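Erkovora GS-2 Tabletop Gripper Station
Item 494 – Benchtop equipment – Ships assembled

The GS-2 is a two-finger gripper station for light sorting and transfer work at a single table. It is supplied with the arm, the gripper, a fixed overhead camera mount, the controller and a printed setup standard. The standard is part of the product. Stations set up outside it will run, but they are not covered by the Erkovora acceptance test.

What the setup standard covers

Section 1 deals with the work surface. The top must be matte, pale and free of pattern. Glossy laminates, glass and printed mats are excluded. Wipe the surface before each shift and between batches.

Section 2 deals with lighting. Diffuse light is required; direct sun on the table is not permitted. Soft shadows from the arm and its mounts are acceptable and need no correction.

Section 3 deals with containers, and most questions to our support desk concern it.
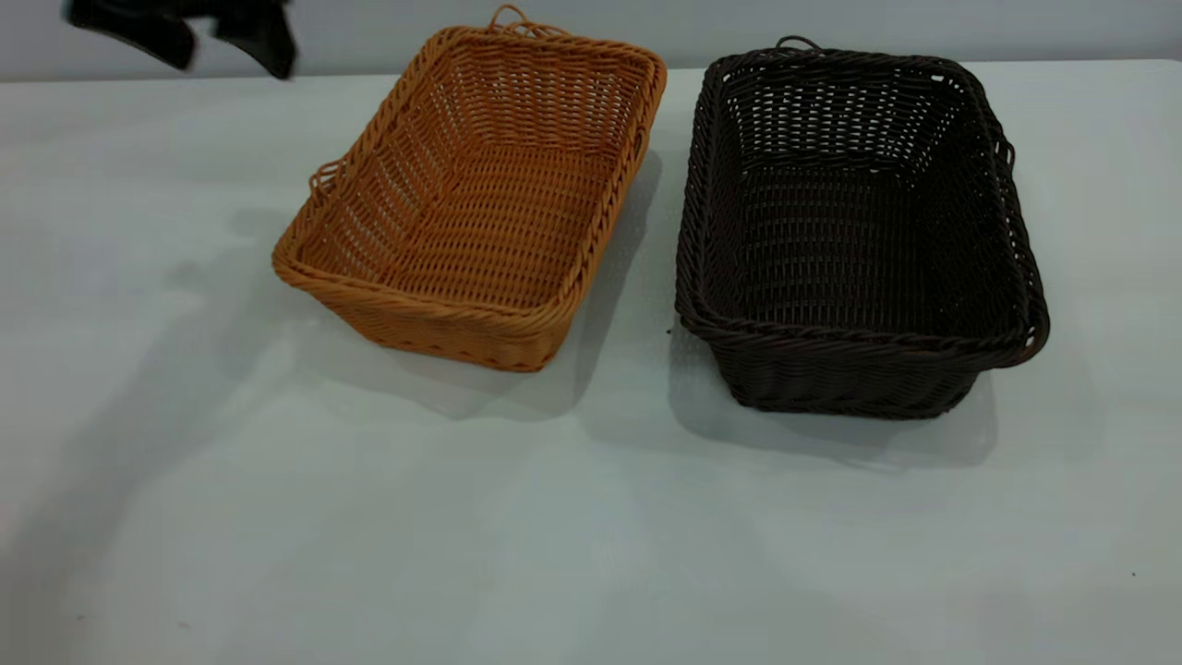
Containers must be open at the top, stable when empty and rigid enough to keep their shape when a finger touches the rim. Where two containers are used, they should be alike in size and clearly unlike in color, so that the operator and the vision software can tell them apart from any seat at the table. An orange-tan basket beside a dark brown one meets this rule. Woven walls are allowed, but end handles that rise above the rim count toward container height and must be included when the travel height is set. Leave a clear strip of table between the two containers, and keep the area in front of them open for incoming parts. Both containers must be empty at the start of a run.

Section 4 deals with the gripper at rest. The park position is above the table and off to one side, with the fingers clear of both containers. Fingers may be parked open or closed. The operator must not reach into the work area until the controller shows Parked – a gripper that looks still may be between moves.

Dark containers

Low contrast inside a dark container can hide dark parts. Run the depth check in Section 5 with the actual parts before approving a dark container for use.

Documents and records

Each station comes with a setup sheet, a container approval form and an operator card. The setup standard was prepared by Shazia Memon and reviewed by Styliani Karagiannis. Current issue: May 29, 2020. Earlier issues should be withdrawn from the workstation.

Options

Asix finger pads, set of 2
Cirwood table frame, fixed height
Operator training, 3 sessions, on site

Spare operator cards are supplied in packs of 70.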